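Stavov Book Gripper - for returns desks and small archives

Two-finger gripper with ridged pads, item 3532. It takes over the lifting at the desk, so your staff keep their wrists for better things. Delivered in 8 working days.

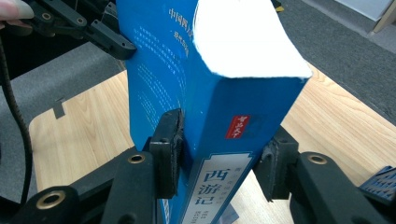
Staff at Dromora library now use the morning for readers and repairs, and the sorting is finished by 7 on Friday. Thick paperbacks, like the blue "西游记", are held by the spine between the pads. Training is one afternoon - ask for Jacobus Fourie.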